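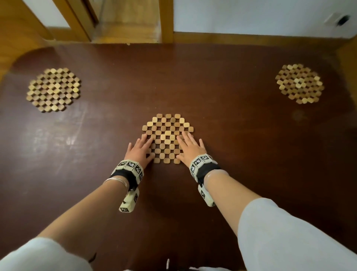 Ticket: Bestellübersicht zeigt falschen Lagerbestand nach Abgleich
Bereich: Shop / Warenwirtschaft
Priorität: hoch, später auf normal gesetzt
Status: gelöst

Meldung des Kunden (Filiale Drukau, Tisch- und Küchenzubehör)

Seit dem Update im Mai stimmen die Bestände im Onlineshop nicht mehr mit der Warenwirtschaft überein. Aufgefallen ist es bei den Untersetzern aus Holz. In der Warenwirtschaft (Dondov) stehen 81 Stück, im Shop werden 40 angezeigt. Bei den Schneidebrettern ist es genauso, dort zeigt der Shop sogar »nicht lieferbar«, obwohl das Regal voll ist. Servietten und Kerzen sind in Ordnung. Wir haben den Abgleich mehrmals von Hand gestartet, er läuft ohne Fehlermeldung durch. Danach steht im Shop derselbe falsche Wert wie vorher. Cache im Browser ist geleert, anderer Rechner ausprobiert, gleiches Ergebnis.

Bitte um schnelle Hilfe, wir haben schon Bestellungen telefonisch bestätigen müssen.

Antwort Support, 9:20 Uhr

Danke für die Meldung. Wir benötigen noch folgende Angaben:
Version der Schnittstelle (Dondov, Menü Einstellungen, Reiter Info)
Protokolldatei des letzten Abgleichs
Sind die betroffenen Artikel Variantenartikel oder Einzelartikel?
Gibt es ein zweites Lager?

Bitte den automatischen Abgleich vorerst eingeschaltet lassen.

Antwort Kunde, 10:05 Uhr

Protokoll ist angehängt. Version der Schnittstelle ist 4, vorher hatten wir die 3. Die Untersetzer sind Variantenartikel (hell, mittel, gemischt), die Schneidebretter auch. Servietten und Kerzen sind Einzelartikel. Ein zweites Lager gibt es, das ist Salazar. Dort liegt die Überhangware, die wir aber auch über den Shop verkaufen. Das war immer so eingestellt und hat funktioniert.

Antwort Support, 11:40 Uhr

Im Protokoll ist zu sehen, dass die Schnittstelle für die Variantenartikel nur den Bestand aus Drukau überträgt. Das Lager Salazar wird gelesen, die Menge aber nicht addiert. Die Zeile dazu lautet:

WARN Lagerzuordnung leer, Bestand übersprungen

Diese Warnung erscheint nicht als Fehler, deshalb meldet der Abgleich am Ende »erfolgreich«. Die Schneidebretter liegen vermutlich komplett in Salazar, das würde »nicht lieferbar« erklären. Bitte prüfen.

Außerdem bitte unter Lager, Zuordnung nachsehen, ob Salazar bei den Varianten noch angehakt ist. Beim Wechsel auf die neue Version wird die Zuordnung vom Hauptartikel auf die einzelne Variante verschoben.

Antwort Kunde, 12:15 Uhr

Stimmt, die Schneidebretter liegen alle in Salazar. Beim Hauptartikel ist der Haken gesetzt, bei den Varianten ist das Feld leer. Ich habe ihn bei »Untersetzer, hell« gesetzt und gespeichert. Nach dem nächsten Abgleich war der Haken wieder weg.

Antwort Support, 14:30 Uhr

Konnten wir in der Testumgebung nachstellen. Der Hauptartikel überschreibt beim Abgleich die Zuordnung der Varianten mit einem leeren Wert. Vorgehen bis zur Korrektur:

Automatischen Abgleich ausschalten.
Beim Hauptartikel den Haken für Salazar entfernen und speichern.
Bei allen Varianten den Haken für Salazar setzen und speichern.
Unter Extras die Funktion »Lagerindex neu aufbauen« ausführen. Das kann bei mehr als 40 Artikeln etwas dauern, das Fenster bitte offen lassen.
Abgleich einmal von Hand starten und die Werte im Shop prüfen.
Automatischen Abgleich wieder einschalten.

Die Reihenfolge ist wichtig. Wird der Index vor dem Speichern der Varianten aufgebaut, bleibt der alte Stand erhalten.

Antwort Kunde, 15:50 Uhr

So gemacht. Untersetzer stehen jetzt mit 81 im Shop, Schneidebretter sind wieder bestellbar. Der Haken bleibt auch nach dem zweiten Abgleich gesetzt. Offen ist noch, dass die Variante »gemischt« im Shop ganz unten einsortiert wird, vorher stand sie oben. Hat das damit zu tun?

Antwort Support, 16:10 Uhr

Ja, beim Neuaufbau des Index wird die Sortierung auf Artikelnummer zurückgesetzt. Im Shop unter Darstellung, Varianten wieder auf »manuell« stellen, die alte Reihenfolge ist dort noch gespeichert.

Interner Vermerk

Fehler an die Entwicklung der Schnittstelle weitergegeben. Bei Ikier tritt dasselbe Verhalten auf, dort ebenfalls zwei Lager und Varianten. Der Kunde wurde mit derselben Anleitung versorgt. Die Warnung »Lagerzuordnung leer« soll künftig im Ergebnisfenster des Abgleichs erscheinen. Priorität auf normal gesetzt.

Abschluss

Kunde bestätigt, dass die Sortierung wieder passt. Ticket geschlossen. Sobald die korrigierte Version der Schnittstelle bereitsteht, geht eine Nachricht an die hinterlegte Adresse.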